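Reiseleitung für Wander- und Inselreisen gesucht (m/w/d)

Burkard Reisen ist ein Veranstalter für Kleingruppenreisen mit Sitz in Pleneck. Unsere Gruppen haben höchstens 20 Gäste, die meisten sind zwischen 50 und 70 Jahre alt und wandern regelmäßig. Für die kommende Saison auf den Kanaren und Madeira suchen wir ab Mai zwei Reiseleitungen, zunächst befristet bis zum Saisonende. Eine Verlängerung für den Winter ist möglich.

Ihre Aufgaben
Empfang der Gäste am Flughafen und Begleitung zu den Unterkünften
Führung von Tageswanderungen mit bis zu sechs Stunden Gehzeit
Absprache mit Hotels, Busunternehmen und Fähren vor Ort
Abrechnung der Reisekasse und kurzer Bericht nach jeder Reise

Was Sie mitbringen
Sehr gutes Deutsch, dazu Spanisch oder Portugiesisch im Alltag
Trittsicherheit und gute Kondition
Gültiger Erste-Hilfe-Nachweis, nicht älter als zwei Jahre
Führerschein Klasse B

Erfahrung als Reiseleitung ist erwünscht, aber keine Bedingung. Wer neu anfängt, begleitet zuerst eine komplette Reise mit Severino Marín, der unsere Touren auf La Palma leitet.

Was wir bieten
Wir zahlen je Reisewoche 1.259 Euro brutto, während der Einarbeitung 1.071 Euro. Unterkunft im Einzelzimmer, Halbpension sowie An- und Abreise kommen hinzu. Zwischen zwei Einsätzen liegen mindestens drei freie Tage.
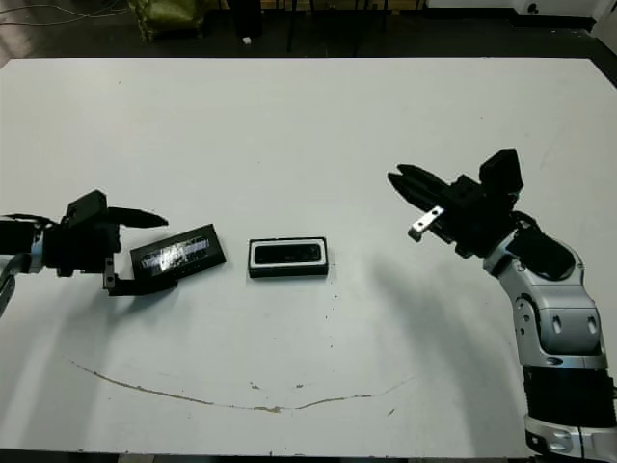
Bewerbung
Bitte schicken Sie Lebenslauf, Sprachnachweise und ein kurzes Anschreiben als eine PDF-Datei über das Formular auf dieser Seite. Geben Sie an, in welchen Wochen Sie nicht verfügbar sind. Bewerbungsschluss ist der 31. Oktober 2024. Die Gespräche führen Estíbaliz Ortuño und Paweena Jaidee per Video, ein Teil davon auf Spanisch oder Portugiesisch. Fragen zum Vertrag beantwortet Mei-kuen Ko in der Personalabteilung. Reisekosten für ein zweites Gespräch in Pleneck übernehmen wir nach Vorlage der Belege.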